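**Gripper drops to "open" mid-carry, no fault raised – wrist cam stream affected?**

*Forum: Integration / End effectors*

---

**shuntfield** wrote:

Looking for a second opinion before I strip this down again.

Setup: bench arm, two-finger parallel gripper with the crosshatch pads, small wrist camera looking out past the fingertips. Gripper is driven over the tool-side serial line through a Tanent interface board. Task is sorting toy bricks on a white table, run as a soak test for the pick planner. Software stack is Kema 6 with the stock gripper driver.

Symptom: the arm picks, lifts, starts the transfer move, and part-way across the gripper opens to full width. The brick falls. The driver reports no fault. The planner carries on to the place pose, commands an open (already open), gets an immediate "done" and books the cycle as a success.

The last soak was 1,044 cycles. The log claims 1,044 successes. Going through the wrist video I get 217 drops. So the success figure is worthless, and so is every figure we took before I started watching the video.

What I have done so far:

- swapped the gripper cable
- swapped the gripper for the spare, same result
- reduced transfer speed by half, fewer drops but not none
- checked supply voltage at the tool flange with a meter, looks steady

Nothing in the driver log at the moment of the drop except a position update.

---

**ohmward_bound** wrote:

A meter won't show you a dip of a few milliseconds. Put a scope on it, at the flange, with the arm moving. Everything you describe fits the gripper controller browning out, restarting and running its homing routine. A lot of these home to open.

---

**shuntfield** wrote:

Considered that. If it restarted I would expect the driver to lose comms and complain. It doesn't.

---

**ohmward_bound** wrote:

How long is the driver timeout? If the controller comes back inside the timeout the driver never notices.

---

**clotatcombe_cell2** wrote:

We had the same complaint on the Clotatcombe line in May and it was not power. It was pad slip. The pads had dust in the crosshatch, the part slid out, the fingers closed on nothing, and the recovery routine opened them again. From the log it looks like a spontaneous open. Clean the pads before you buy a scope.

Post a still from the wrist camera so we can see the finger position and the state of the pads.

---

**shuntfield** wrote:

Still attached. Fingers are wide apart. The position trace for the same run never goes below brick width before it goes to full open, so I don't think they closed on nothing first.

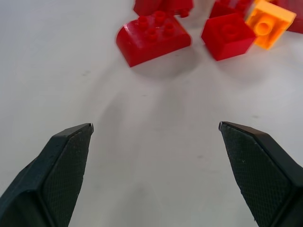
*Wrist camera, gripper open, bricks ahead of the fingertips.*

Pads have a few specks on them, I'll grant that.

---

**clotatcombe_cell2** wrote:

A few specks is light compared with ours. I would still wipe them and rerun so it's off the list. Also note those bricks: the large one near the middle has a curved front and is glossy. Poor thing to grip if the planner goes for the curve.

---

**ohmward_bound** wrote:

Slip doesn't explain the position trace. If a part slips the fingers go narrower, they don't go to full width. The trace he describes goes one way only. I don't see why we are discussing dust.

---

**clotatcombe_cell2** wrote:

Because the trace is sampled by the driver and we don't know the sample rate. On ours the close-then-open took less time than one sample. Trace looked exactly like his.

---

**ohmward_bound** wrote:

Fair point on sampling. Still think it's power.

---

**lathe_and_early** wrote:

Separate matter, and in my view the more serious one. Whatever the cause, you have a gripper that releases its load with no fault raised. With toy bricks this costs you a soak test. If the same driver and board are going onto anything with mass, or anything with people near it, stop and fix the reporting first.

Minimum I would want:

1. Holding check during transfer. If finger position changes by more than the pad compression, stop the arm.
2. Place step must not accept "already open" as success. Require closed, then open.
3. Controller uptime counter read every cycle. If it goes backwards, fault.

Number 3 would also settle the argument above.

---

**shuntfield** wrote:

Agreed on all three. I didn't know there was an uptime counter. Which register?

---

**lathe_and_early** wrote:

Depends on the board firmware. On the Tanent boards we have here it's in the diagnostics block and the stock driver doesn't poll it. You will need to add the read yourself.

---

**brackenrelay** wrote:

Is the arm fenced? You say you are halving speeds and changing cables, and I'd hope nobody is reaching in to pick up the dropped bricks between cycles.

---

**shuntfield** wrote:

Fenced, interlocked gate. Drops stay where they land until the run ends.

---

**shuntfield** wrote:

Results.

Cleaned the pads with alcohol, let them dry, ran 169 cycles at original speed. Drops continued at much the same rate. So I am taking dust off the list.

Added the uptime read. On every drop in that run the counter had reset. No resets on any cycle without a drop. Driver timeout is 500 ms, controller restart is well inside that, so the driver sees a late reply and carries on.

Borrowed a scope. Supply at the flange dips when the wrist joint accelerates with the gripper holding force. The dip is short and deep enough to trip the brownout threshold on the board.

---

**ohmward_bound** wrote:

There it is. Where is the drop, connector or cable?

---

**shuntfield** wrote:

Neither, as far as I can tell. Dip is present on the controller side of the umbilical too. The tool supply is shared with the camera and a ring light that was added later. With the light unplugged the dip is shallower and I get no resets.

---

**clotatcombe_cell2** wrote:

Fine, power on yours. I would still not put the pad cleaning down as wasted. We did fix ours that way.

---

**ohmward_bound** wrote:

Did you ever read the uptime counter on yours?

---

**clotatcombe_cell2** wrote:

No. The drops stopped after cleaning and we moved on.

---

**ohmward_bound** wrote:

Then you don't know it was the pads. You powered the cell down to clean them and reseated the tool connector while you were there, I'd bet.

---

**clotatcombe_cell2** wrote:

The tool was taken off, yes. It has run since without a drop. I'm not going to pull a working cell apart over a forum thread, but I will add the counter read at the next stop.

---

**mangrove_io** wrote:

Same board on two arms at our Cabanatuan shop. We put the gripper on its own supply and moved lights and cameras to a separate one. Also changed the power-up behaviour so the controller holds position and waits for a command, no homing. It's a setting on ours, check yours. With that change a restart mid-carry leaves the fingers where they are – the force is gone until you re-enable, so a heavy part can still slide, but it doesn't get thrown open.

---

**lathe_and_early** wrote:

Hold on power-up is better than open for this task. Not for every task. If there is any chance of a finger being trapped you need a way to release, and that wants to go through your risk assessment before the setting is changed.

---

**mangrove_io** wrote:

Agreed. Ours has a manual release on the body of the gripper.

---

**shuntfield** wrote:

Summary of changes so far, for anyone who finds this by search:

- ring light moved to a separate supply
- homing on power-up disabled, controller waits for command
- uptime counter polled every cycle, reset raises a fault and stops the arm
- place step now needs closed then open

Holding check during transfer is written but trips falsely on the hollow bricks, they flex more than I allowed for. Working on the threshold. Full soak starts again at 18:00 and I'll mark the earlier results as invalid in the test record.

---

**ohmward_bound** wrote:

Post the scope trace with the light back on when you get a minute. I'd like to see how long the dip is.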